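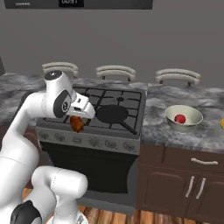
Gas stove and kitchen counter

About Groko Games

Groko is a small publisher of board and card games. The company was started by Marcus Tillman, who still runs it and still answers most of the mail. We publish two new games a year, which is as many as we can test properly.

Our first title was Ferby, a trick-taking game in which the trump suit changes hands every time someone passes. The first printing was 3,241 copies – an odd number, but the printer had paper left over and asked if we wanted it used. Ferby is still in print. The current edition has larger numbers on the cards and a shorter rulebook.

Risus followed. It is a bluffing game for older children and adults, played with a deck of 100 cards and a cloth bag. Our newest game, Nguyen-Tran, is a heavier design about two rival shipping houses, and it takes up most of an evening.

Every game is played at least 100 times before the files go to the printer. Testing is done on Saturday afternoons with whoever has signed up, and we keep the score sheets. If a rule has to be explained twice, we rewrite it.

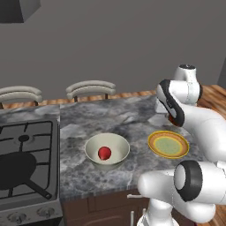
Joaquim Carrilho wrote to us that he had played Ferby wrong for a whole winter, dealing the discards back in after each round, and that his family liked it better that way. We tried it, and it is now printed on the back page as a variant.

We accept outside designs in May only. Please send the rules as a single document, without artwork, and tell us how long a game takes. We reply to all submissions, though it can be fall before we get through the pile.

Replacement parts are free. Write to us with the name of the game and the piece you are missing.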